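Section 4: Setting Up Your Favoswood Adjustable Desk
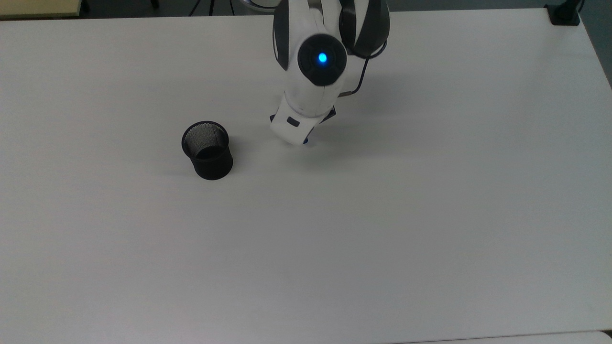 Read this section through once before you open the hardware bag. Assembly takes two people for steps 6 and 7 and one person for everything else. Allow 90 minutes. The leg frame and the top ship in separate boxes, and the control box is packed with the frame.

Before you start

You will need a Phillips screwdriver, a tape measure, and a blanket or flattened carton to lay the top on. The hex key is in the hardware bag. A power drill can be used for the pilot holes only. Do not use it to drive the frame screws, which strip easily in the last few turns.

Choose a spot within reach of a grounded wall outlet. The power cord should hang with some slack when the desk is at full height.

Assembling the frame

1. Lay the blanket on the floor and set the desktop on it, finished side down.

2. Slide the two halves of the crossbar apart until they match the pre-drilled holes in the top. Leave the four locking bolts finger-tight for now.

3. Place one leg at each end of the crossbar. The motor housings face inward.

4. Fasten each leg with four M6 bolts and tighten with the hex key.

5. Attach the feet. The longer end of each foot points to the front of the desk.

Note: Frames sold under the older Indodus name have feet that are the same length on both ends. These can go on either way.

6. With a second person, lift the frame onto the underside of the top and line up the screw holes. Drive all the screws halfway, check that the frame sits flat, then finish tightening. Tighten the four crossbar bolts last.

7. Turn the desk upright. Lift it by the frame, one person at each end.

CAUTION: Never lift or turn the desk by the edge of the top. The screws can pull out, and this damage is not covered by the warranty.

Connecting the controls

8. Plug the left and right motor cables into the sockets marked M1 and M2. Push until they click.

9. Plug the hand switch into the socket marked HS.

10. Tie up loose cable with the clips provided – leave a loop near each leg so nothing pulls tight as the desk rises.

11. Plug the power cord into the control box first, then into the wall.

First use

12. Hold the down button until the desk stops at its lowest point. Release it, then hold it again until the display shows RST. Keep holding until the number 27 appears. This is the lowest height in inches.

13. Raise the desk a few inches and lower it again. Both legs should move together.

If the display shows E29, the legs are out of step. Unplug the desk, wait one minute, plug it back in, and repeat step 12. If the code comes back, check the cables from step 8.

CAUTION: Keep chairs, drawers, and window sills clear of the desk's path. Keep children away from the hand switch.

Care

Wipe the top with a damp cloth and dry it. Mild dish soap is fine for marks. Scouring pads will leave scratches, and bleach can yellow the finish. Check the frame bolts after the first month and twice a year after that.

Spare parts are sent from our Drollcombe warehouse. Write to Celina Grabowska, Parts Desk, and quote kit number 919 for replacement hardware. Orders received by noon on Wednesday ship the same week.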